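Subject: Re: [touchline-chat] Cup tie, the radios, and what we do about November
From: Igor Šimko
Date: June 5, 2019
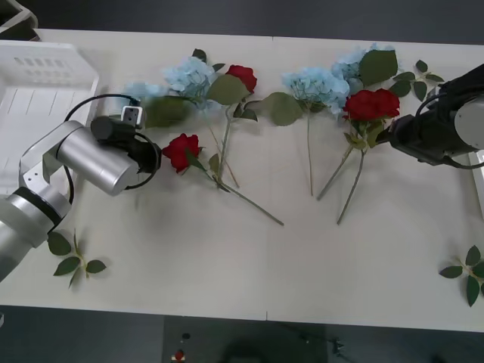 Roses and hydrangeas on the table.

Hi all,

Welington's message is quoted further down for those who weren't there, with my comments after each bit. I've trimmed his remarks on the catering, which were fair but long.

> Welington Guimarães wrote:
>
> Can someone explain how a match between Florkberg and Noro managed to kick off 20 minutes late with both teams standing on the pitch? I had a good view from the bank behind the far goal and as far as I could tell everybody was ready except the match.

The referee was ready too. What we lacked was a match ball. We'd brought a bag of them, all of which had been pumped up the night before by someone with more strength than judgement, and the ref rejected the lot for being too hard. Then we let some air out and he rejected them for being too soft. The gauge was in Figueiredo's car. Figueiredo was at his niece's christening, with the car. In the end Noro lent us a ball, and were very gracious about it, and mentioned it only every time I walked past their bench.

> Second, the substitution. I know what I saw. Number 9 came off, 19 went on, and then 9 was back on the field for what felt like a decent stretch of the half.

You saw correctly. Our 9 came off to change a boot and the fourth official took that as a substitution, held up the board, and waved 19 on. Our bench thought 9 had been sent back by the physio. The physio thought he'd been sent back by the bench. So we had twelve on the park until their keeper, who had little else to do at that stage, started pointing and counting out loud. I'd like it noted that we conceded during this period. I don't know of another side that could manage it.

The league has written to both clubs. The result stands because Noro won, and they've said they don't want the points any more than they already have them. We've been given a warning for the numbers and a separate one for "tone". I believe the tone was mine.

> Third. Are we keeping Ustus as the away ground in November? Last year the drainage was a disgrace and half the under-16s came home with one shoe.

I rang the ground manager at Ustus, who is a pleasant man and has an answer for everything. The drains have been looked at. I asked whether looking had helped and he said it was early days. They've put sand down in both goalmouths and moved the near touchline in a metre to get it off the worst of the bog, so the pitch will be legal, only narrow. Anyone who plays wide for us should consider themselves warned. Realistically the other choice is the school oval, where the posts are aluminium and the neighbours ring the council if anyone claps.

My vote is to stay with Ustus and send people in old boots. If you feel strongly the other way, say so on the list and not in the car park.

> Last one. Someone told me we're spending $3000 on a set of headsets so the coaches can talk to each other. They stand next to each other.

It was a quote, and nobody has spent a cent. The idea was to put one coach up on the bank to see the shape of the team and have him talk down to the bench. We tried it at training with borrowed radios. The first thing the bench heard was a taxi dispatcher. The second was our own coach asking if anybody could hear him, which went on for most of the session because he was holding down the wrong button. The players reported that it was the calmest training they'd had all year, so I'm not writing it off completely.

For now the plan is that whoever is on the bank shouts. If the wind is wrong, he walks down and tells them.

A few other bits while I have you:

The grey tracksuit top left in the visitors' dressing room is on the hook behind the canteen door. It has a mouthguard in the pocket and I'm not touching it.

Training moves to the back pitch for the next fortnight while the front one is reseeded. Please don't cut across the corner. There's a rope. Last season there was also a rope.

We still need a linesman for the Florkberg reserves. You get a flag, a pie and the opinions of the crowd. Knowing the offside law would be a bonus.

Welington, I'll ring you about the bus.

Igor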